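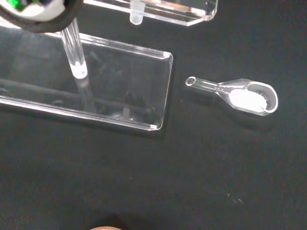
Clear acrylic rack, base plate, with the small scoop lying next to it.

Bench Chemistry 6: Small Columns and Clear Glass
Notes for Sheila Sedgwick's group, Room 17

17 shares | 6 comments

I love this session, and I hope you will too. We're setting up small glass columns with stopcocks and getting a dry powder into them cleanly. It sounds like housekeeping, but good setting up is half the pleasure of bench work!

Start with the rack. Ours is clear acrylic, a long base plate with a top plate raised above it, and the tubes drop through the round holes in the top. Clear racks are lovely because you can see a tube all the way down. They are also very easy to knock, so work on a dark cloth, where the bright edges show up properly. Wipe the plates with water and a soft cloth. Keep acetone well away from acrylic - it crazes the surface and the marks never come out.

Next, the stopcocks. Turn each one through a full circle before it goes in the rack. It should move smoothly, with no grit. Handle across the tube means closed, handle in line means open. Say it aloud if you like; Osaze Anozie still does and his bench is spotless.

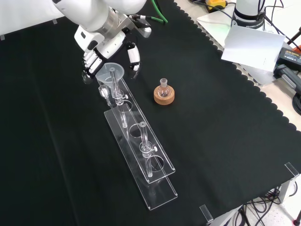 The funnel goes on last, once the tube is upright and the tap is shut. Choose one with a wide mouth and check that the stem sits freely in the tube. If it jams, air can't get out and your powder will sit in the cone and sulk. A round-bottomed flask needs a cork ring, always, even for a moment, even empty.

Now the powder. Take a little at a time with the scoop, hold it low over the funnel and tip slowly. Tap the stem with a fingertip between scoops. You'll want about 200 mg for a first try. Watch how it settles against the glass, it's surprisingly beautiful, and if you see a gap or a slant, stop and tap again before adding more.

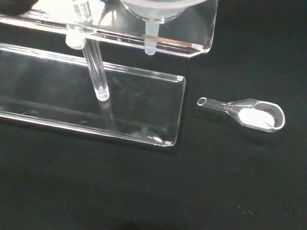
Before anything is poured, get your eye down to the level of the bench and look along the plates. Reflections in clear plastic are very good at pretending to be cracks (and now and then a crack pretends to be a reflection). Run a gloved fingertip along the top surface if you're unsure. Chipped glass goes in the broken glass bin and gets written in the book.

For next time: sketch your own setup from the side, label the taps open or closed, and bring it on paper. Trevor Bélanger has spare cork rings.

Questions about this handout: Santosh Gautam, Felard Teaching Laboratory | © Felard | Back to top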